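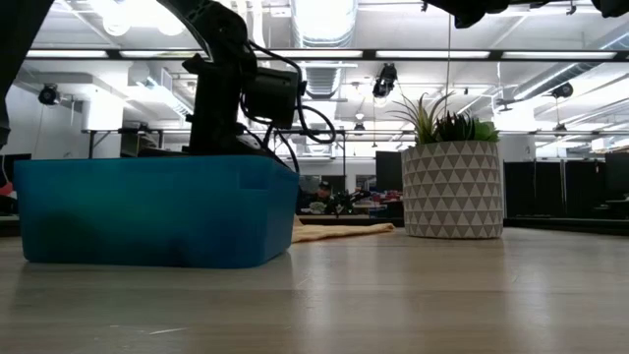 Lists > Tabletop Sets > Messages

Subject: Re: Contents and return of the play food sets
From: Adwoa Zakaria, Annan Resource Library
Date: 15 Sep 2024

Dear members,

I write in reply to the enquiry from Ekua Ametepe, which is quoted for those who joined the list after February.

> Could the library confirm what belongs with the teal tray?
> Our set came back from Rumodlow with the cloth but no plant,
> and I should like to correct the card before it goes out again.
> Ekua

The standard set consists of the teal tray, the toy fruit and vegetables, one orange-yellow cloth and one artificial plant in its pot.

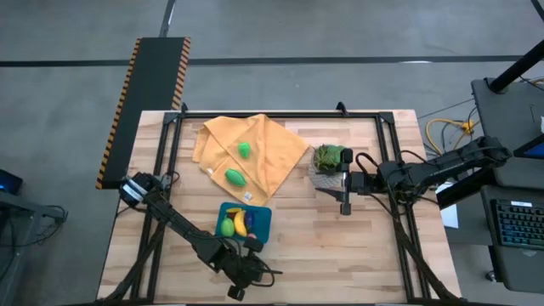

The banana and the aubergine are entered on the card by name. The smaller green and yellow pieces are entered together as "mixed produce", and borrowers need not identify each one. Cloths may be returned folded or unfolded, but the white tag must not be removed.

Members are asked to observe the following when returning a set:

1. Stand the plant upright in the carton. The leaves bend if it is packed on its side — two have been replaced this year.

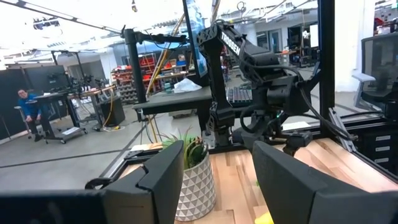 2. Place the produce in the tray and lay the cloth over it.

3. Check the table for small pieces before closing the carton.

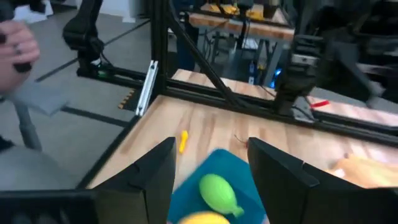 Any item which is not on the card should be sent back in a separate envelope marked with the set number. Set 76 is on loan to Drarine for 30 days and cannot be reserved at present.

Yours faithfully,
Adwoa Zakaria

Recent messages
Set 167: replacement card
Carton labels, Tuvow branch
Loan periods from February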